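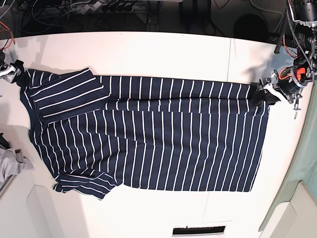

A navy blue top with thin white stripes, spread on a white table.

Why do striped clothes help us fold?

Look at the clothes in your drawer. Maybe one of them has stripes. Stripes are pretty, but they are also useful when you learn to fold.

On a flat piece of cloth, the stripes are straight lines. When you fold a sleeve over the body, its stripes can point another way. In our picture the stripes of one sleeve lie at an angle on top of the others, so your eye finds the sleeve very fast. With a plain top this is more difficult!

Where the cloth is bunched, the stripes bend. A bent stripe tells you — smooth me with your hand.

Try it at home

Put a striped top on a table. Smooth it from the middle to the outside. Fold one sleeve over the body, then the other one. Now fold the top in half and look at the stripes. Do they meet? If not, open it and try again.

A word to know: a crease is the line that stays in cloth after you fold it.

Text: Mirjam Moser, for the young readers of Jendstead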